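Ticket 2136 - Worktop texture turns to mush when zoomed out
Product: Flokeo room planner, desktop version
Opened by: Marietjie Mokoena
Status: waiting on customer

Customer report

I plan kitchens for a small showroom and I have been using Flokeo since February. Every stone worktop I place looks fine close up and goes to grey soup as soon as I pull the view back. Your help page says to "refresh the material library". I have done that, nine times by my count, and I fail to see what it is meant to change. Customers sit next to me while I do this and they ask if the stone really looks like porridge.

Reply from support (Danko)

Thanks for the report. Could you update your graphics driver, clear the cache and try again? Most blurry textures come from an old driver.

Customer

Driver updated, cache cleared, no change. I didn't expect one. The same machine runs two other planners and neither of them does this. Oak and tiles are also fine in yours. It is only the stones from the Zollcombe pack, which I paid extra for. I would like to know if anyone there has tried them at full room distance before selling them.

Reply from support (Danko)

Fair point. I loaded the pack here. Close up, the dark veined marble meets the orange wood along a straight edge, and a ladle lies on the stone. The veins come through at this distance. 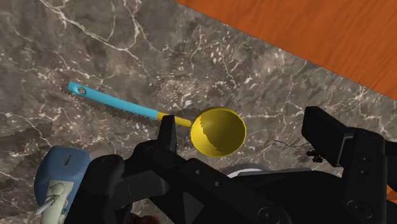
Marble and wood materials, close view, ladle on the marble.

Danko, continued

When I pull back to a whole-room view I do get the blur you describe, so it isn't your machine. The Zollcombe stones come as 3000 pixel files. Past a certain distance the planner swaps them for a small copy, and for this pack the small copy looks badly made. I have passed it to the materials team.

As a stopgap, go to Settings, Display, Texture distance and raise the value to 700. Restart the planner afterwards or it won't take.

Customer

Set to 700 and restarted. The stone is better, I'll give you that, but the Gidum house plan now takes an age to turn round. So I can have nice marble or a planner that moves. I also note that the setting went back to its old value when I opened a second project - is that meant to happen?

Reply from support (Danko)

No, it should stick. Could you send the settings file from both projects? I'm keeping this ticket open until the pack itself is fixed.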